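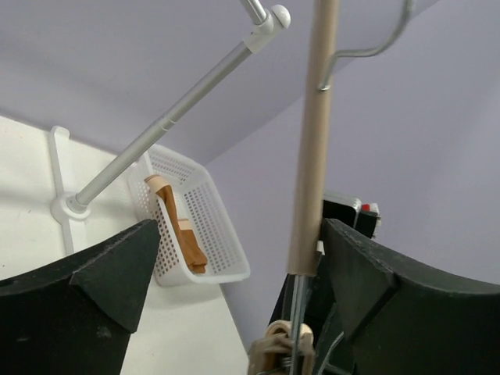 Who can come to the open day?
Anybody can come, and there is no fee. Children under 11 should stay with an adult.

Speaker notes, Saturday, morning talk

Say good morning. Thank the people from Belter, who lent us the hall and the chairs. Speak slowly. My part is 30 minutes with the questions, and Faith Tanui will make a sign to me when 2 minutes are left.

Start with why we do small work. Cemberg has big machines for big boxes, and most visitors know them already. In our room the arms are light and they work on a table. Picking up a thin stick is a harder job for an arm than many people expect, so let them think about this before I go on.
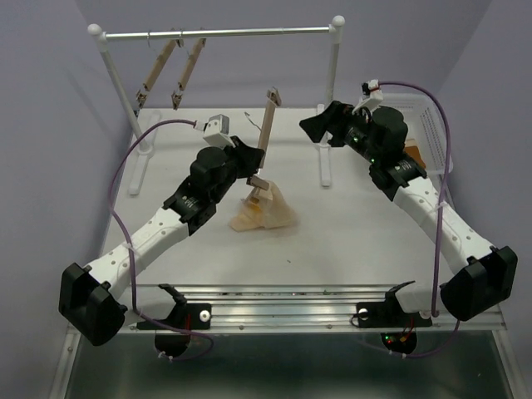 Then explain the wrist cameras. Each arm has its own, and it looks the same way as the gripper. Ask the visitors how they would pick up a soft thing if they could only see past their own fingers. Wait for answers. Last September a boy said "with patience" and I liked it very much.

Give the number: we have saved 1376 tries in the Jatis project. Tell them that bad tries are saved too. Do not go deep into the software, the Zarei group has its own talk after lunch.

Before the demonstration, ask everybody to stay behind the yellow line and to keep bags off the floor. If an arm stops, do not apologise too long. Faith will start it again and I take a question in the meantime.

Tea is in the next room.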